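チケット：トースター(クリーム色)片側スロットの焼きムラ・レバー保持不良
起票：Kavitha Kandasamy
設置場所：Curville 共用キッチン 作業台
状態：対応中

現象
食パンを2枚同時に焼くと、片側だけ焼き色が薄い。5月に入ってから、レバーを下げても途中で戻ることがある。再現率は6回中2回。もう一方のスロット単独では再現せず。

環境
白天板の作業台に茶色の紙を敷いて使用。電源は壁コンセント直結、延長コードなし。同じ台で朝食用の食器(カップ、ボウル)も並べている。定格は底面ラベルで1,040 Wと確認。

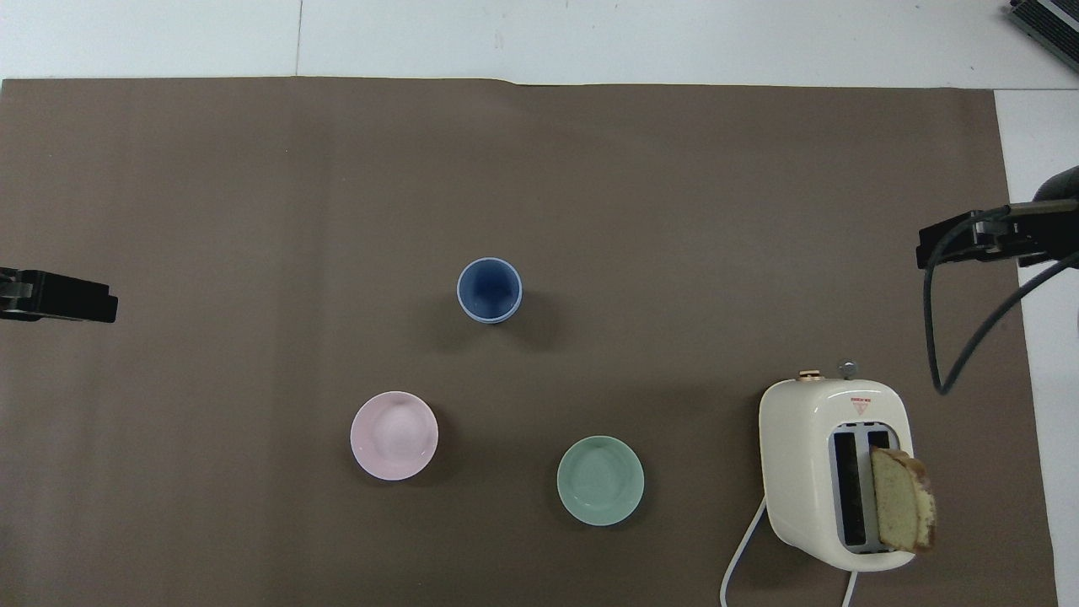 切り分け
1. 別系統のコンセントに差し替え。変化なし。
2. プラグを抜き60分放置後、くず受けを清掃。焦げたパンくずが相当量あり。清掃後、レバーの戻りは6回試行して発生せず。
3. 焼き色ダイヤルを中間位置に固定し、同じ銘柄の食パンで再試験。焼きムラは残る。
4. 左右のパンを入れ替え。薄くなる側はスロットに追従するため、パン側の要因は除外。

コメント(Bunthorpe 設備窓口)
レバーの件は保持部へのくず噛みと判断。焼きムラは片側ヒーターの劣化または断線を疑う。分解は不可、筐体を開けないこと。通電中に金属製のトングやナイフをスロットへ入れないこと。パンが引っかかった場合はプラグを抜き、冷めてから木製の箸で取り出す。

コメント(Kavitha Kandasamy)
了解。試験を10時20分に再開し、薄い側のヒーター線を上から目視。下半分が赤熱していない。紙については、使用時は本体の下と周囲から外す運用に変更したい。コードは台の手前に垂らさず、奥へ回す。

暫定対応
・焼くのは正常側のスロットのみ、1枚ずつ
・くず受けは使用日の終わりに清掃
・使用後はプラグを抜く
・ボウルとカップは本体から離して置く

残件
交換品の在庫を Lonivley に照会済み、回答待ち。在庫なしの場合は Sundaram の同等品で見積もりを取る。レバー保持不良は再発がなければ本チケットから切り離してクローズ。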